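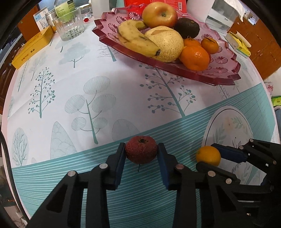 The case against the mixed fruit bowl

Most households store fruit by a rule they have never examined: everything goes into one bowl, and the bowl goes in the middle of the table. The rule is visual in origin. It comes from still-life painting and from catalogs, and it treats apples, pears, bananas and citrus as a single category because they share a function at breakfast. As a storage method it is poor. My argument is that the fruit bowl should be kept and its contents changed.

Start with ethylene. Apples, pears and bananas are climacteric fruits, meaning that they continue to ripen after picking and release ethylene gas as they do so. The gas also speeds ripening in other fruit that responds to it. A banana placed against an apple in a closed bag will go from green to spotted noticeably sooner than one left alone. An open bowl loses most of the gas to the room, so the effect is weaker, but fruit stacked in contact with other fruit does not get the full benefit of that ventilation. The bottom layer of a deep bowl is closer to the bag than to the open table.

Citrus behaves differently. Mandarins do not ripen further in any useful sense once picked. They lose water through the rind. In a heated dining room in March, with dry indoor air, a thin-skinned mandarin begins to feel light and leathery within days, and the segments pull away from the peel. Passion fruit wrinkles as well, and in that case the wrinkling is commonly read as a sign of readiness. One dish can therefore hold two shriveled fruits, one at its best and one past it, and the person reaching into the dish is expected to know the difference by touch.

Pears are the worst fit. A European pear ripens from the core outward, so the skin is the last place to show it. The accepted test is light pressure near the stem. In a shared bowl this test is applied by every passing member of the household, and each application leaves a bruise. By the time the neck yields, the shoulder is brown.

I kept a log of this for one winter, in a notebook meant for the boiler readings. The method was crude. Fruit was bought once a week from Ursu, the grocer on our corner, and split between the table dish and the refrigerator drawer. Everything was weighed on a kitchen scale when it was thrown out. The table dish lost 2231 grams over the period, of which 82 percent was pears and bananas. The drawer lost some 5 percent of that weight, nearly all of it one lemon that had rolled behind the drawer divider. I make no claim that these numbers transfer to another kitchen. Our dining room is warm and the dish stands beside a radiator wall.

Floarea Dobre, who read an earlier version of this essay, objected that the drawer does not get eaten from. She is right, and the objection is serious. Fruit that is out of sight keeps well and is forgotten. In my own log, the drawer apples lasted longest partly for the reason that no one took them. A storage method that preserves fruit by hiding it has solved the wrong problem. The table dish exists to be seen, and any reform has to leave it where it is.

The usual commercial answer is more equipment. Nunine sells a two-tier wire stand with a banana hook. Estura sells a ventilated crock with a lid. I have used both. The stand has good airflow and leaves wire marks on soft pears. The crock is well made, but it is a lidded container, and the fruit inside it suffers the same fate as the fruit in the drawer. Neither did better than a wide, shallow dish of the kind most families already own, usually inherited and usually pressed glass.

Shape matters more than material. A shallow dish forces a single layer. A single layer limits contact, keeps weight off the lower fruit, and makes a soft spot visible before it spreads. The scalloped rims on older dishes are decorative, but they do stop a round apple from rolling onto the cloth. Glass has one practical advantage over wood and wicker, in that it can be washed properly after a leak.

What I propose is a small rotation. Apples, pears in quantity and spare mandarins stay in the cold. The dish on the table holds what two or three people will eat in the next two days, in one layer, refilled from the drawer. Bananas go at one side, away from anything already soft. A pear comes out of the refrigerator only when someone intends to eat it soon, and it is tested once, by one person.

Bendik Engebretsen, with whom I shared a kitchen in Astden for several years, regarded this as excessive administration for a piece of fruit. His method was to buy less. It has the merit of requiring no dish, no drawer and no log, and his waste was certainly lower than mine. It also meant that there was often nothing on the table after eight in the evening.

The refill takes me 20 seconds in the morning, while the kettle is on. The lemon problem I have dealt with separately, by removing the divider.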